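# Unit 5: Care and Set-up of the Hand-held Gripper

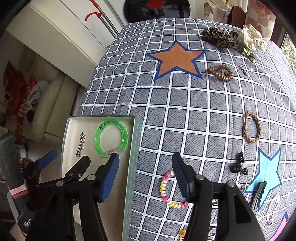

The hand-held gripper is the tool students will use for every practical exercise in the second half of this course, and it is to be checked at the start and end of each session. This unit covers the fingers, the pads, the linkage and the handle, in the order in which they should be inspected. Students are reminded that a worn pad will often go unnoticed on large, stiff objects and will show itself only on small ones. Hair accessories are a demanding class of object for this reason: a claw clip, a coiled telephone-cord hair tie and a fabric scrunchie each load the rubber differently, and a clear-clasped bangle in an open box leaves little room for the fingers on either side. A gripper that is to be used for sorting such items must be in good order before work begins.

## 5.1 Before you start

Sign the tool out of the Clorau cabinet and enter its number on your record sheet. Place the gripper on a clean bench mat with the handle toward you. Do not squeeze the handle until the linkage has been inspected. You will need:

- a lint-free cloth
- isopropyl alcohol in the labelled bottle
- the hex driver from the Lendier tool roll
- a soft brush
- the steel rule and the test block

## 5.2 Finger pads

The pads on the course grippers are dark blue rubber. Inspect each one under the bench lamp. Look for cuts, glazing (a hard, shiny patch), lifting at the edges, and hair or lint caught in the ribs. Lint is the most common fault when students have been handling fabric.

1. Brush the ribs from the base of the pad toward the tip.
2. Dampen the cloth with alcohol and wipe the pad once in the same direction. Do not soak the rubber.
3. Wait 60 seconds before touching the pad.
4. Press the tip lightly with a fingernail. The rubber should recover its shape at once.

A pad with a cut longer than 5 mm must be replaced. Pads are always replaced in pairs, as a new pad facing an old one will cause small objects to roll out of the grip.

## 5.3 Linkage and pivot screws

The fingers are driven through a black linkage with round metal pivot screws. Examine the screws with the gripper open, then again with it closed. A screw head that stands higher than its neighbours has begun to back out.

Tighten in quarter turns only. After each quarter turn, open and close the fingers slowly and feel for stiffness. An over-tightened pivot is a more serious fault than a loose one, because the operator compensates by squeezing harder and the recorded grip no longer reflects the object being held. If stiffness remains after the screw has been eased, attach a yellow tag and return the tool.

No oil is to be applied to the linkage. Oil travels along the finger and reaches the pad.

## 5.4 Finger alignment

Close the fingers on the test block and measure the gap at the tip and at the base of the pads. The two readings should agree to within the tolerance printed on your record sheet. Then remove the block and close the fingers fully. The tips should meet before the bases do.

Students using the Nina bench should note that its test block is 37 mm wide. Blocks must not be exchanged between benches.

## 5.5 Handle and strap

Check that the strap is secure around the handle and that the printed text on the handle can still be read. Wipe the handle with a dry cloth. Alcohol is not to be used there, as it will lift the lettering.

## 5.6 Recording the check

Complete all 9 lines of the record sheet, including those where no fault was found. Blank lines will be treated as checks not done. Sheets are kept in the Plostley binder at the front of the laboratory.

**Preparation for the next unit:** read the section on grip width calibration, and bring your completed record sheet. Pad replacement will be assessed in March.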